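Tanthorpe Robotics Club: Term Project Gallery

Posted 7 May 2019

The senior group of the Tanthorpe Robotics Club has spent this term on a two-arm handling project. The club meets after classes in the back half of the engineering workshop and is open to students in their last two years of school. There are 11 students in the group this year. Most had written some code before they joined, and a few had used the small hobby arms in the junior program, but for all of them it was the first time working with two full-sized arms on one table.

The task comes from the Mateos Challenge, which our club is entering in June. Teams are given a set of household objects and have to pick them up, move them to a marked position and set them down again without tipping them. Each run is limited to 60 seconds per object. Points come off for dropped objects, for contact between the arms, and for any object that ends up over a line. Two objects have to be handled by both arms together.

The group is coached by Begoña Sotomayor. Isla Pirihi is student captain and looks after the run log, which has reached 401 entries since the start of term. Every attempt goes in, including the ones stopped halfway.

Work was split among 3 teams: table and layout, motion, and objects. The teams swap jobs partway through the term so that everyone gets time on the controls.

THE TABLE AND THE TWO ARMS

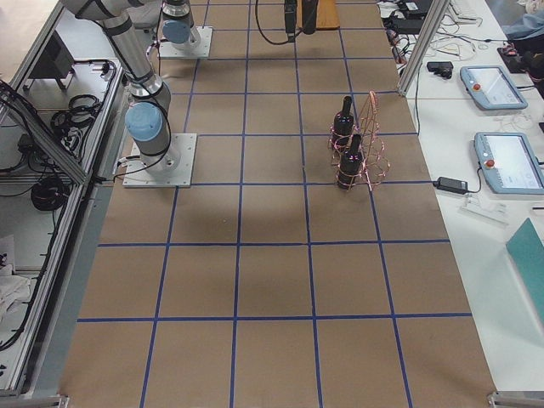 The layout team chose kraft paper and blue tape for the grid after trying marker lines directly on the table, which were hard to remove when a measurement was wrong. Paper can be replaced in one session. The squares are named by letter and number, starting from the robot end, and the same names are used in the code and in the log.

The wire bottle rack has been the most difficult object so far. With two bottles standing in it the weight is uneven, and the arched handle is thin enough that a small error in position means the gripper closes beside it. The motion team now approaches the handle slowly from above and pauses before closing. The wooden block is much easier and is used as the warm-up object for new drivers.

Each arm has its own teach pendant. Two students drive and a third calls the moves, and the club rule is that whoever holds a pendant keeps a hand near the red stop button for as long as the arm is live. Students complete a safety checklist with Begoña before their first turn.

The software the students wrote to keep the arms apart is called Olel. It checks the planned path of one arm against the other and refuses to start a move if they come too close. It was too cautious at first and rejected about half of the moves the team asked for. The distance has been adjusted twice and will be looked at again before the competition.

Still to do before June: a full timed run of the object set, a fresh sheet of paper with the grid remeasured, and the written report, which is worth marks of its own. Students who have not handed in their section of the report should give it to Isla.

Thank you to Trudau for its support of the club again this year.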